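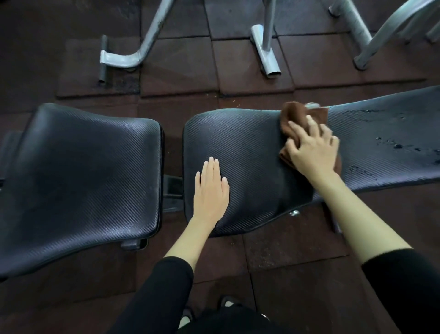
# Bench cleaning at the Rurkell Street gym

The upholstery on our benches gets wiped after every set and washed properly at close. This page covers the second of those, with notes for members who asked what goes on the pads and how to treat a bench of their own at home. The text is by Hamisi Ogola, who runs the late shift. More pictures will be added to the gallery when the stretching room is finished in September.

## The picture

Wiping down one of the black benches with a brown towel, at the joint where the seat pad meets the long backrest. There are still wet spots on the backrest to get to.

The covering has fine diagonal ribs. Go along the ribs first and then across them. A single pass across leaves a line of moisture in each groove, and when that dries it shows as a gray haze under the ceiling lights. The haze is harmless but people report it as dirt, so we do the second pass.

## What we use

The cleaner is Zillari, bought as a concentrate and mixed in the back. One bottle of concentrate goes into the large jug with cold water up to the mark. Do not mix it stronger. A strong mix leaves the pads sticky and the next person will notice it on their arms.

Spray bottles are filled from the jug and are kept at the front desk and by the water fountain. If one is empty, bring it to the desk and take a full one.

Towels are cotton. We have 200 of them in rotation, and they are washed hot without fabric softener. Softener stays in the cloth and smears. Paper towels were used here for years and we stopped buying them. They tore on the stitching and ended up under the machines.

## The order of work

1. Start at the head end of the backrest and work down toward the seat.
2. Fold the towel back over itself when one side is damp.
3. Wipe the joint between the two pads. Push the towel into the gap with your fingertips.
4. Do the seat pad, including the front edge, where hands go when people stand up.
5. Wipe the sides of both pads.
6. Finish with the adjustment handles and any bare metal, using a fresh towel.

Leave the bench with the backrest in whatever position you found it. The morning staff set them all flat before opening.

## The joint

Most of the dirt on an adjustable bench is in the gap between the seat and the backrest. Chalk gets in there, along with lint and skin and the odd earbud. Twice a year the seat pads come off so the gap can be vacuumed. The bolts go back finger tight and are then given a half turn with the wrench. Over-tightening pulls the fixing through the board inside the pad, and we lost a seat that way last winter.

If a pad moves when you sit on it, tell the desk. Please leave the bolts alone.

## The floor

Rubber tiles are swept before the benches are wiped and mopped after. Drips from the spray do no damage to the rubber, but they are slippery in flat shoes, so run the towel over any you leave behind. The mop gets plain warm water. Floor cleaner with pine oil in it dulls the tiles and the smell stays in the room until lunch.

## Repairs to the covers

Small splits are patched from the Vasić kit in the desk drawer. Clean the area, let it dry overnight, and put the patch on with the roller. A patched bench stays out of use until the following noon.

Splits longer than a finger go to the upholsterer. The last seat pad we had recovered cost $298, with the foam replaced at the same time. A new pad from the maker would have been more, and the wait was longer.

## For members

Wipe the bench when you finish with it, even if you had a towel down. Spray the cloth and then wipe. Spraying straight onto the pad sends liquid into the stitching, and the foam holds it.

Used towels go in the gray bin by the exit. Clean ones are on the shelf above it.

Do not use the Flillura wipes from the changing room on the benches. They are meant for hands, and the lotion in them makes the covers slick.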